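4 Placing and assembling the lamps

This section covers the two lamps supplied with the Clokunora table set: the drum lamp (large fabric-covered shade) and the globe lamp (small, patterned shade on a curved arm). Wall fittings are dealt with in section 6. Read section 3, Electrical safety, before going further.

4.1 Before you start

Work on a level table with rounded or padded edges. The table must be at least 500 mm deep and should stand with its far edge against a wall, so that neither lamp can be pushed off the back. Clear the table of cups, papers and loose tools.

You will need:

Dry, lint-free cloth
Cable tie or hook-and-loop strap (bag C)
Bulb for the drum lamp, large round type, white finish
Table felt, if the surface scratches easily

CAUTION: Do not connect either lamp to the mains until step 9. The switch on the cord does not isolate the bulb holder.

4.2 Parking the globe lamp

1. Lift the globe lamp out of its carton by the base. Do not lift it by the curved arm. The arm is a slim tube and will bend at the lower sweep if it carries the weight of the base.

2. Set the lamp at a far corner of the table, base flat. Leave the cord bundled for the time being and rest it on the base. A cord left trailing over the front edge is easily caught by a sleeve.

3. Check that the globe hangs freely from the cone-shaped fitting at the upper end of the arm. If it leans against the arm, turn the fitting a little until there is a gap all the way round.

Note: The line pattern on the globe is printed on the outside. Wipe with a dry cloth only. Glass cleaner will lift the print.

4.3 Inspecting the drum shade

4. Place the drum shade on the free half of the table and tilt it so that the wide opening faces upward. Hold it by the outer surface near the lower end. Look down inside and confirm that the bulb sits low in the middle and that the support rods run straight from the wall of the shade, with no kinks.

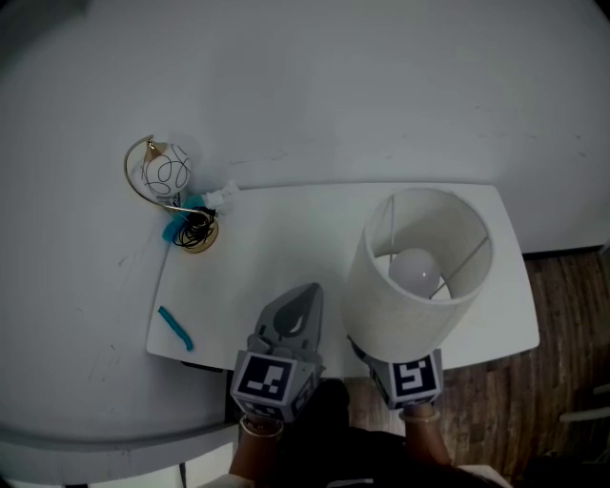 5. Press each support rod lightly with one finger. There should be no movement where the rod meets the shade. If a rod has come out of its seat, push it back from the inside until it clicks. Do not pull on the rim.

6. Run a cloth once around the inside of the rim to remove packing dust. Work in one direction. Rubbing back and forth marks the fabric.

CAUTION: Never grip the bulb to steady the shade. If the bulb is loose, lay the shade down, tighten the bulb by hand and begin again at step 4.

4.4 Standing and connecting

7. Bring the drum lamp upright and move it to its final position. Keep a clearance of 100 mm between the shade and the wall, and the same between the shade and the globe lamp.

8. Undo the cord bundle on the globe lamp. Lead the cord off the back of the base and down behind the table. Take up any spare length with the strap from bag C, in loops no tighter than a hand's width.

9. Connect the drum lamp first, then the globe lamp. Use the Voko twin adaptor or two separate wall sockets. Do not use a coiled extension lead.

10. Switch on and leave both lamps lit for 5 minutes. If either flickers, switch off at the wall, allow the bulb to cool and check that it is fully screwed in.

Note: Shades with the Whitelaw label have 3 support rods. Those with the Drenen label may have fewer. The checks in step 5 are the same for both.

Spare rods, straps and globe fittings are listed in section 9.

Section 4 revised June 15, 2019. Checked by Murray Bolger.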